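A robot can not watch television and learn to cook. It can not read a book about tidying, also. So how does it learn to take a thing from one place and put it in another place? Very often, a person must show it.

My name is Sneha Shakya, and I write these pages for children who like machines. Today we will meet Ots. Ots is a robot who lives inside a computer. It has two arms and a table, and all of it is drawn by the computer. This kind of world is called a **simulation**.

## Two ways to show

**By hand.** The teacher holds the arm of a real robot and moves it gently, in the same way as your grandfather maybe held your hand when you learned to write. The robot remembers how each joint was bending.

**By remote control.** The teacher does not touch the robot. She wears special gloves, or she holds a controller, and when she moves, the robot moves too. The long word for this is *teleoperation*. "Tele" means "far away", as in telephone.

With Ots we must use the second way, for you can not hold an arm that is inside a computer! The teacher puts on a pair of gloves called Keton. When she bends her thumb, Ots bends its thumb.

## The task of the red stick

The task sounds easy: bring the red stick to the yellow cup and let it fall inside. The hand must open wide, go to the correct place, close, lift, and travel. You do all this without thinking. Ots needs to be shown every part.

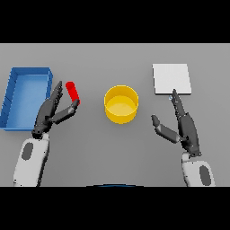
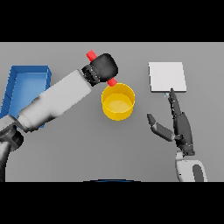

In one picture the red stick stands between the open fingers and the thumb. In the other it is held, with one end just above the rim of the cup.

## Why one time is not enough

When the teacher has shown the task, the computer keeps a recording of all the movements. We call it a **demonstration**. But if Ots has only one demonstration, it will copy exactly the same path. Move the cup a little to the side, and the stick will fall on the table.

For this reason the teacher shows the task 50 times. Each time the things stand in a slightly different place. Then a learning program, which has the name Clonder, looks at all the recordings and searches for what is the same in them. After this Ots tries alone. On its first day alone it dropped the stick seven times, and the teacher made more recordings of the difficult part.

## Try it at home

You need a friend, a cup, a pencil and a scarf.

1. Tie the scarf softly over the eyes of your friend. Your friend is now the robot.
2. Put the pencil and the cup on a table.
3. Take your friend's hand and guide it to the pencil, and then to the cup. Do this three times.
4. Let your friend try alone, for 60 seconds.
5. Now move the cup and try again. What happened?

Change places after, so that you can be the robot too.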